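Tetholm Wash Notes: read me first

Hello! You've found my laundry dataset, which is a sentence I never expected to type. It's a plain CSV of 3,434 wash records from the shared laundry room at Tetholm, plus a second little file of notes on fabrics. I started it because I kept ruining towels, and then it sort of got away from me.

What's in the folder

washes.csv is the main one, one row per load.
fabrics.csv has 17 rows, one for each fabric type I bothered to tell apart.
notes.txt is me grumbling about limescale. Skip it if you like, though there's a decent bit on vinegar towards the end.

Columns in washes.csv

load_id: just a running number. There are gaps where I deleted duplicates and I haven't gone back to renumber.
month: the month only. I didn't keep the day, sorry, it felt a bit nosy in a shared building.
machine: either Ekden or Drinel, after the names on the two doors. The Ekden is the older one and takes its time.
programme: whatever was on the dial, in my own spelling. "Cottons" and "cotton" are the same thing (I know, I know).
temp_c: the temperature set on the dial. I never put a thermometer in, so don't treat it as the real water temperature.
spin: spin speed as set. 400 is the lowest on both machines, and it's what I use for anything knitted.
fabric: matches the name in fabrics.csv.
colour: one word, the main colour of the load. Mixed loads say "mixed".
bleed: yes, no or blank. Blank means whoever did the load didn't fill that bit in on the sheet.
dry: line, rack or tumble.

How it was collected

There was a paper sheet on a clipboard by the sink and people filled it in if they felt like it. I typed it up of an evening. Handwriting was mostly fine, but the sheets for January got damp and I had to leave out anything I couldn't read. Please don't take a quiet January to mean that people washed less!

Things I'd be careful with

The colour column is the shakiest of the lot. My navy is somebody else's black, and for a while I was writing "teal" for things that other people called green. If you're looking at colour bleed, I'd lump the darks together and be done with it. Blue cloth comes up a lot, and I didn't split it by shade at all, so a pale pillowcase and a big deep blue throw end up under the same word.
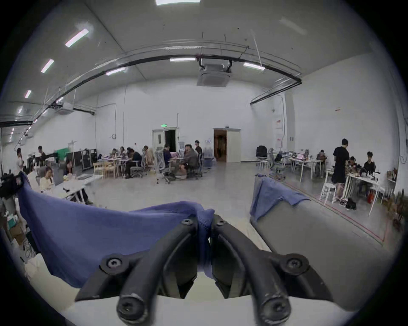 Fabrics file

Each row has a name, a care note and a column called "forgiving" that goes from low to high. That last one is pure opinion. Linen got "high" because I like linen. Viscose got "low" because of a skirt I'd rather not go into.

Two of the care notes came from the Fitzsimmons booklet that lives in the drawer under the sink, and I reworded them a bit. The rest are my own.

Known problems

Rows with a spin speed of 0 are a mix of real no-spin loads and ones where the box was left empty. I've not found a way to pull them apart.
Version 2 fixed the swapped machine names. If your copy has no version number at the top, grab a fresh one.
Tumble drying is under-reported, I'm fairly sure, as the dryer is in the other room and the clipboard wasn't.

Using it

Do what you like with it. A mention would be lovely but I won't chase you. If you spot a mistake, send me the load_id and what you think it should say and I'll have a look, usually at the weekend with the washing on.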